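Home | Start Here | Puzzles & Games | Reader Mail | Shop

We use cookies to remember your reading preferences. OK | Manage

Number Puzzle FAQ: Everything You Keep Asking Me

Ever since I wrote about the number-matching puzzles on our toy shelf, my inbox has been full of very good questions (and a few very worried ones, usually sent around bedtime). I've pulled the ones I get most into one page so you can skim it while somebody small is eating a snack. I'm a mom and a part-time preschool aide, so take all of this as shelf-level experience!

What kind of puzzle are we talking about?

The wooden tray kind where every numeral has a partner. One half has the number printed on it, the other half has a picture with that many things to count, and the two join along a wavy cut. Once they're joined, the pair drops into the tray. Ours has carrots and bees and candies and I am weirdly fond of the bees.

What age is it for?

I put ours out when my younger one was 3, and for the first couple of months he mostly carried the pieces around in a saucepan. Fine by me. My older kid was past four before she cared which picture went with which number. If yours can count a handful of crackers without skipping any, I'd say you're ready to try. If they still put everything in their mouth, check the size of the pieces and wait a while.

Can't they just match the edges and skip the counting?

Oh, they absolutely can, and they will. Each pair is cut a little differently, so a kid with a good eye can do the whole tray on shapes alone. I used to fret about this. Now I let it happen, and afterwards I point at a picture and say "how many of these?" and we count with a finger. The edges are a nice safety net too, because a kid who miscounts the carrots finds out from the puzzle and I don't have to be the bad guy.

Do I put out all the pieces at once?

Please don't! This is the mistake I made, and it ended with the whole thing under the couch. Start with the tray nearly full and take out one or two pairs. Let your kid put those back, have a little cheer, and take out a couple more if they're still interested. Starting from an empty tray is a big job, even for a five-year-old who says it isn't.

Which numbers should I start with?

Small ones. One, two and three can be seen at a glance, so there's no long stretch of pointing where things go wrong. I leave the 9 and 10 in the tray for ages. The pictures for the big numbers can be a lot to look at, and little fingers tend to hit the same dot twice. When you do get there, show them how to go down one column and then the next.

What if my kid puts a number in sideways?

Let it go for now. Some of ours end up sideways depending on where you're sitting, and my kids read them anyway. If it bugs you (it bugs me a bit), ask your child to sit on one particular side of the table and turn the tray to face them before you begin.

How do you clean wooden pieces?

A barely damp cloth, then straight onto a dish towel to dry, picture side up. Don't soak them and don't even think about the dishwasher. I did it once with a different puzzle, a farm one from Midov, and the pieces swelled so much that they never went back in. For crayon I use a dry eraser first.

We lost a piece. Is the puzzle ruined?

Nope. Look in the couch, the toy stove and the pockets of yesterday's pants. If it's truly gone, take out its partner as well and draw a replacement pair on cardboard. My friend Stamatia Karras made a new six with six little snails and her kids like it better than the printed ones. You can also write to the seller. Trinier mailed me a spare once, and Antoniadis never wrote back, so your luck may vary.

Where do you store it?

Flat, on a low open shelf, with the pieces in. I tried zipper bags and all that happened was two bags and an empty tray in three different rooms. A tray with a raised rim slides out easily and most of the pieces stay put if the person carrying it is walking. We stack 2 trays at most. More than that and the bottom one never gets played with.

How long should one session last?

Until they wander off! Some days that's one piece. Other days my son does the entire thing, tips it out and goes again while dinner burns.

Is it worth buying if we already have number cards?

I think so, if you have the shelf space. We had a set of cards from Fiten and my kids bent most of them in a week. What I like about the wooden pieces is that they're good to hold, and there's a clear spot waiting for each one. My son likes to say the number out loud right before he lets go of the piece, very seriously, like he's announcing a train.

Comments

maple_and_moss: The saucepan!! Ours go in a rain boot. Thank you for the tip about leaving most of it in the tray, we tried it this morning and she did three pairs.

Denise R.: Do you say the number first or let them say it?

Reply from the author: I let them go first and count to ten in my head while I wait. If there's still silence I'll start counting the picture quietly and they usually join in by two. 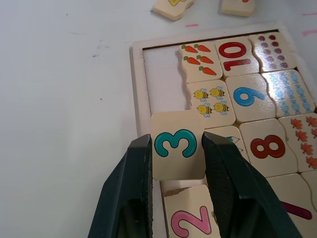 And if they say the wrong number, I just count the picture again with them and leave it there. My daughter called every number "eight" for most of November and she's fine.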